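From: Märta Torvik
To: school-alumni list
Date: 13 March 2024
Subject: Re: [alumni] Pruitt nursing class, pinning night and the book fund

Hi everybody,

Ilse wrote:

> Does anyone have the results from pinning night? I had to leave
> before the awards and all I've heard is that the evening students
> did well. Also, is the book fund still open? I have a check
> sitting on my desk since January.

Did well is putting it mildly, Ilse! The top two awards both went to the evening section this year, clinical practice and the dean's prize for overall grades. Areeba Dogar took the dean's prize, and when her name was read the whole back half of the hall got up (including my mother, who had never met her but got swept along). She did her last set of placements on the night shift at the county hospital and still turned in every care plan early. I was her preceptor for part of it and I learned things from her, mostly about how to talk to a frightened family at four in the morning without sounding like a pamphlet.

The clinical practice award went to Ferenc Dobos, who thanked his study group, then his bus driver, then forgot what he was going to say and sat down. Great speech. The dean told us afterward that the evening section had never swept the two before, and she looked as happy as anybody up there. 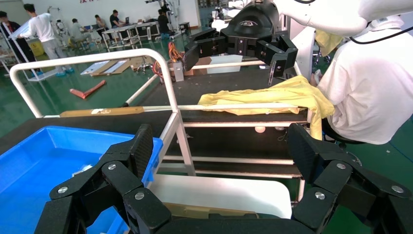
Trygve would like it said that the day section had the better attendance record and the better cake, and that he'll argue the second point with anyone on this list. He also asked whether the evening awards should be judged separately next year, given how different the schedules are. I'd vote no. They sat the same exams as everyone else and came out on top, and I think they'd want it left that way — but bring it up at the spring meeting if you feel strongly.

Now the fund. Yes, it's open, so mail that check! We have nearly 3000 dollars in and the goal is 4000, which would cover pharmacology and pediatrics texts for the incoming evening class. Gifts of 50 dollars or more get a line in the program, but smaller ones buy books just as well. Make it out to the alumni association with "books" in the memo line, and send it to the school office, not to my house (I've moved, and the old tenants' mail situation is a mess).

One more thing: somebody left a gray wool scarf on the coat rack. The front desk has it.

So proud of this bunch,
Märta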